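We'd been meaning to go to the Arkness open studios for years and always managed to be somewhere else, so this September we booked the room first and worried about everything else afterwards. I'm so glad we did! Arkness is a funny little place, one long street with a harbour at the bottom and a hill at the top, and for one weekend a year half the workshops along it open their doors and let you wander in and get in the way.

We started at Midtbø, the bookbinders, as I'm a sucker for paper and they open at ten. It's two rooms above what used to be a chandler's (still smells faintly of tar on the stairs) and you get a go at sewing a little notebook if you're early enough to bag a stool. Mine came out wonky. My husband's came out perfect and he has been unbearable since. They charge 3 pounds for the materials and you keep what you make, so I can't complain, though I did think the marbled papers in the shop were dear.

After that it was the printers, Zavik, which was the one I'd really come for. It's letterpress mostly, with an old treadle press by the window and drawers and drawers of type going right up the wall. They say there are 600 cases in the building if you count the ones in the cellar, and I'd have happily gone down to look but the cellar was off limits. You could ink up and pull a card, and I did one with a herring on it, then went back and queued for another.
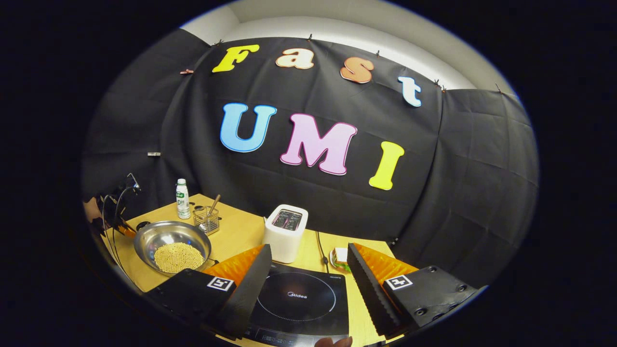
The talk at two was on lettering, and I nearly skipped it for a bun. So pleased I didn't! It was all about display letters, the big daft cheerful ones you get on fairground rides and ice cream vans, and how a signwriter decides where a word should sit. There was a long bit about outlines, and why a darker line round a pale letter makes it carry across a street. You could see it on the big foam letters pinned to the black cloth, where the light blue U has a darker blue edge and the pink M has a magenta one, and I've been noticing outlines on shop fronts ever since. I also learned that wood type was often cut from pear or maple, and that a chipped letter can be worth keeping for the marks it leaves. I wrote that down in my wonky notebook.

Lunch was late and a bit of a scrum. The café by the slipway had sold out of everything except soup, but the soup was leek and very good, and we sat on the wall outside with it and watched a man try to turn a dinghy round.

Last stop was Gomura, the dye house, right at the top of the hill. Do this one first if your knees are like mine! The yard is hung with skeins of wool in blues and rusts, and there's a tub of indigo you can dip a hankie in. They close at four sharp and we got there with roughly 100 other people, so the queue for the tub went out of the gate and we only just made it. My fingers were blue until we got home.

Parking is at the harbour, 2 pounds all day, coins only. We're going again next year and I want a stool at the bookbinders by five to ten.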